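Chapter 4
Reading a Garment Before You Fold It

I learned to fold in the stockroom of a shop in Barnport, where I was handed a heap of jumpers on my first Friday and told to get on with it. I folded all of them inside out. Every single one! They had come back from the fitting rooms that way, I was in a hurry, and it hadn't crossed my mind to look. I spent the rest of the afternoon undoing my own work, and I've been a bit of a bore on the subject ever since.

So this chapter comes before the folding proper. In Chapter 3 we sorted the returns by fabric and weight, and you'll have a pile in front of you now. The next job is to take one piece, put it down on a table and find out which way it's lying: where the neck is, where the sleeves have got to, and which side is facing you. With a tidy shirt you'll do it in a second. With something that has been pulled off over a head and dropped on a chair, it can take a surprising amount of poking about.

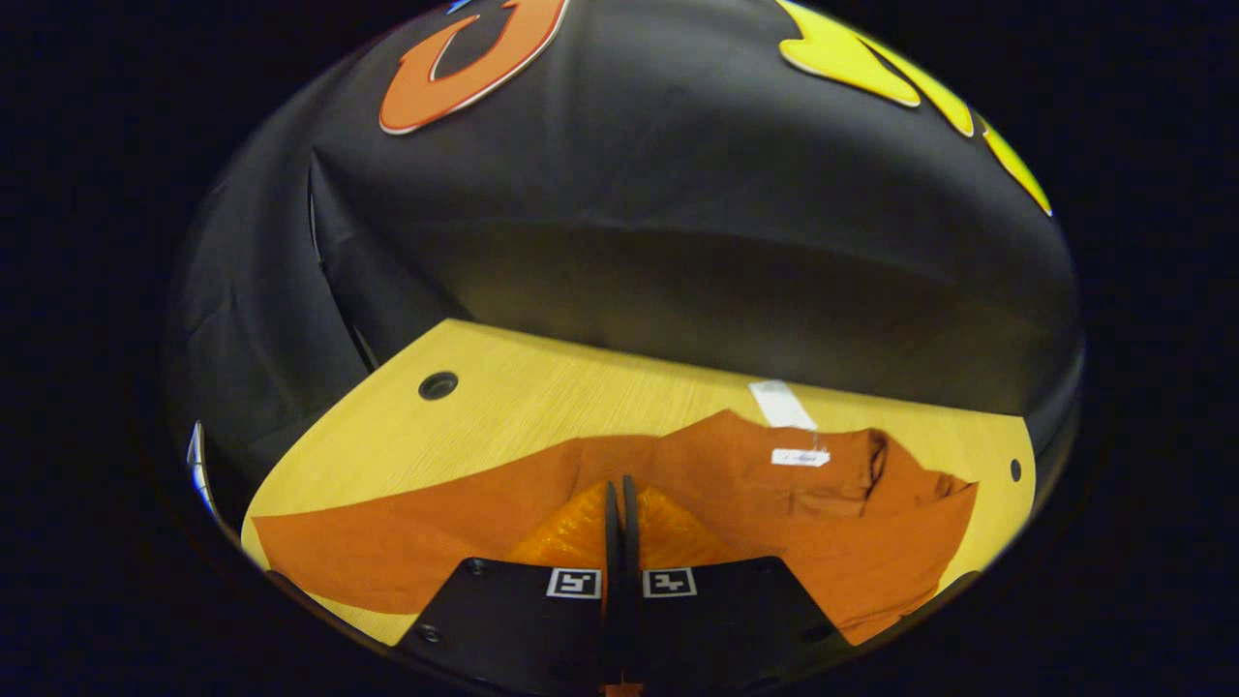

Labels are the first thing I look for, and I look for them before I touch a single crease. On most tops the maker's label sits at the back of the neck, and the washing instructions are sewn into a side seam, so finding either one gives you a place to start. The rust-orange top on the pale table has a small white label attached to the cloth, with a larger white tag lying on the wood just beyond it, and I'd begin there and work outwards. The long flat stretch to the left looks like a sleeve to me and can stay where it is for now. It's the bunched-up part on the right that wants your attention, so ease that open a fold at a time (no yanking, please) until you can follow a seam all the way along.

At the Okoth laundry, where I went next, we got through 237 pieces on a busy morning, and the quick folders were always the ones who did this bit slowly. I timed myself once out of curiosity. I gave each piece a proper look first and still finished my 25 well before lunch, which pleased me no end.

You'll need a clear table for the exercises, a bit wider than the garment with its sleeves out, and five tops you don't mind handling a lot. Start with the plainest one. Leave anything with a hood until section 4.3, where hoods get four pages to themselves.

4.1 Finding the neck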